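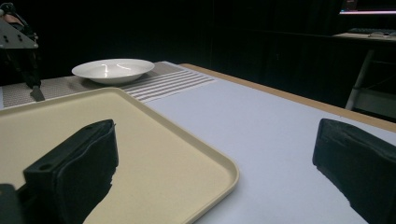

Meals at the Mamthorpe lunch club should go on a tray and not straight onto the table, Nuwan Bhattacharjee told the club's meeting, as plates were getting knocked on the way from the hatch.

The club will buy 14 more plastic trays for its room on Jotden Road. Placemats will stay in use for those who prefer them.

The change follows a trial in January, when trays were used at four tables. Members said they found it easier to clear up afterwards, though a few complained that the trays took up too much room when seven people were sitting together.

Longer tables were also discussed, but no decision was made. The trays will be stored in the cupboard beside the hatch. Members are asked to wipe them down before putting them back.

Filed under: Community, Mamthorpe
Last updated: 3/31/20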